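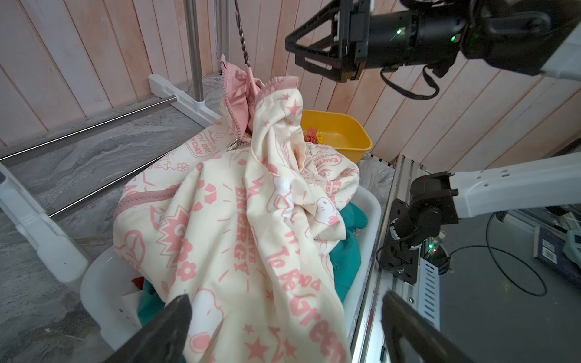
Kahraman Grasp Planner
Software for two-arm handling of cloth and clothing

Product overview | Requirements | Licensing | Support

Kahraman is a planning package for two-arm cells that pick, hang, fold or sort garments. It takes color and depth images from the wrist cameras, finds places on the cloth worth gripping, and hands both arms a timed path. It runs on the cell's own computer and needs no network connection once installed.

What it does

Edge and feature finding. The perception module marks hems, collars, hoods, zippers and sleeve openings. Printed fabric is handled by a separate model, so a busy pattern is less likely to be read as a fold. You can switch between the two models per job or leave the choice on automatic.

Layer check. Before the fingers close, the planner compares the grasp point with the cloth around it and gives a score for how likely it is to pick up a second garment. Set the cutoff yourself. Grasps below it are dropped and the next candidate is tried.

Two-arm planning. Both arms are planned together, with the held cloth treated as an obstacle. One arm can hold while the other regrips — useful with hoods and long sleeves. Racks, baskets and tubs are entered as simple shapes in the cell editor.

Replay. Each attempt is saved with its images, scores and joint paths. Open one in the viewer, move the grasp point by hand and plan again from there. The log keeps the last 1,000 attempts by default.

Requirements

Arms: 2, with joint position control
Wrist cameras: 2, color with depth
Joints per arm: 6 or more
Grippers: parallel or angled two-finger
Interfaces: Python and C++

Camera calibration must be redone after any change to the finger mounts. The setup tool will ask for it, but it can't detect a mount that has been bumped.

Known limits

Clear plastic gives poor depth readings and should be masked in the cell editor. Thin straps are often missed. Knitwear support is in testing and is off by default.

Licensing

Licensed per cell. The Bomitz driver pack is included; the Dosholm simulator link is sold separately. Updates are free for the length of the license.

For a trial license or integration questions, contact Necati Sezer at the Palulham office. Phone support is closed Saturday.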